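I'd been on my feet beside the bench for ten minutes before Thenmozhi D'Souza let me touch anything, and I was itching to have a go! She runs the teaching sessions at Lonetti, where people drive the arms by remote and the recordings go off to train the software.

"Everyone wants to grab straight away," she told me. "Have a squiz first. Work out which side of the thing you're going for, then move."

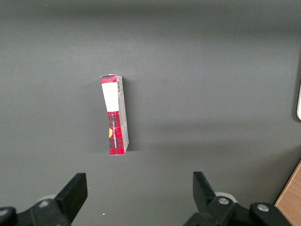 Her other rule is to keep it boring. If you wobble, or go in fast and back out again, the arm learns the wobble too (mine would've learnt plenty). "I'd take a slow, dull run over a flashy one any day," she said. The team has 2757 runs saved so far, and she reckons she can pick who was driving from the first couple of seconds.

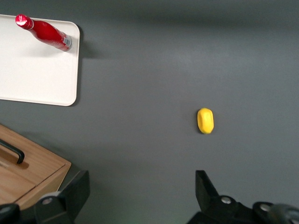
I asked whether she ever gets sick of putting groceries and bits and bobs in their places. She laughed — a proper snort — and said the fiddly shapes keep her honest. "A bottle wants to roll. You learn to come at it square and close gently, and then your hands just know." 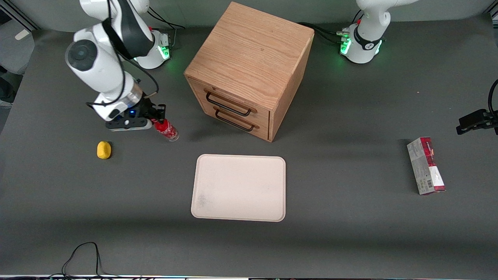

Venkatesh Pai, who checks the recordings, is fussier about endings. He wants every driver to let go, back off and stop before they hit save. "People get excited and whip the arm away," he said. I was one of those people. He binned my first two goes and kept the third, and I'm still pretty chuffed about it.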